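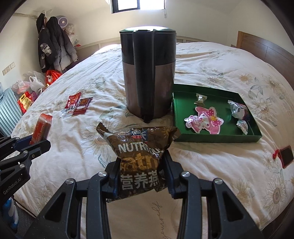
Hassanpour

Orkik, tomo 2 de la serie Tollow
Novela de fantasía urbana. Tapa blanda, en español.

Orkik continúa la historia en la misma noche en que termina el primer tomo. La cazadora vuelve a la ciudad de Zindetti con una herida que no cierra y una deuda con el clan de los lobos del puerto. Durante el invierno, alguien abre las tumbas de los vampiros viejos y se lleva solamente los anillos. El clan la acusa a ella, y tiene 10 noches para encontrar al ladrón.

Es un libro más oscuro que el anterior y tiene también más humor, sobre todo en los diálogos con el fantasma de la biblioteca. El romance avanza despacio. Quien no ha leído el primer tomo puede seguir la trama, pero va a perder el sentido de varias escenas del final.

Detalles del producto
Capítulos: 22, más un epílogo
Primera tirada: 1,000 ejemplares
Fecha de publicación: 17/03/2020
Edad recomendada: a partir de dieciséis años
Contiene violencia y algunas escenas de sangre.

Los ejemplares reservados en enero llevan la firma del autor en la primera página y un mapa plegado de la ciudad. El mapa no se vende por separado. Para pedidos de librerías, escriban por favor desde el formulario de contacto e indiquen la cantidad y la dirección de entrega.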